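Shelving

Shelving is the general name for flat, level surfaces fixed to a wall or held in a frame, used to store things or put them on show. It is one of the oldest kinds of furniture and still one of the most useful, found in larders, libraries, workshops, shops and almost every home. A shelf asks very little of its owner and gives back a great deal of floor space, which goes a long way towards explaining its lasting popularity!

Early forms

Stone shelves survive in some very old houses, including the wonderful Neolithic homes at Skara Brae in Orkney, where slabs were stacked into what is usually called a dresser. Later builders cut niches into thick walls, and scribes kept scrolls in pigeonholes or cupboards. Books were often laid flat in chests, and it took a surprisingly long time for the habit of standing them upright with the spine facing out to catch on. Once it did, the bookcase as we know it quickly followed – and whole rooms began to be planned to fit it.

Main types

Fixed shelves are joined permanently to their uprights, often in a groove called a housing or dado. They are strong and help to keep the whole unit square. Adjustable shelves rest on pegs or clips, so the spacing can be changed whenever a taller jar or a bigger atlas comes along. Bracket shelves sit on supports screwed to the wall, while floating shelves hide their fixings inside the board and seem to hang there by magic.

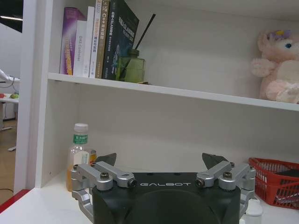 Freestanding units carry their load down to the floor and can be moved from room to room, although tall ones should always be fastened to the wall. The back panel matters far more than most people think. Even a thin sheet, properly fixed, stops the unit leaning sideways, and many wobbly bookcases can be cured in an afternoon with nothing more than a new back and a handful of screws.

Load and sag

Every shelf bends a little under weight. The really fascinating part is how strongly the bend depends on the span: for an evenly loaded board, with the same weight on each stretch of its length, doubling the distance between supports makes it sag 16 times as much. Thickness works the other way, and a board 2 times as thick is 8 times as stiff. A strip of solid wood glued along the front edge, known as a lipping, also helps, and looks very handsome too.

Heavy items belong on the lower shelves, close to the uprights. Old shelves that have bowed can sometimes be turned over and given a second life.

Shops and libraries

Shop shelving is usually open at the front and built in bays, so that a run can be made longer or shorter as stock changes. Libraries often use rolling stacks – whole bookcases on rails that close up against one another and open at the turn of a handle. They save a huge amount of room, but need a floor strong enough to bear the packed weight.

See also: Bookcase, Bracket, Cupboard, Dresser, Larder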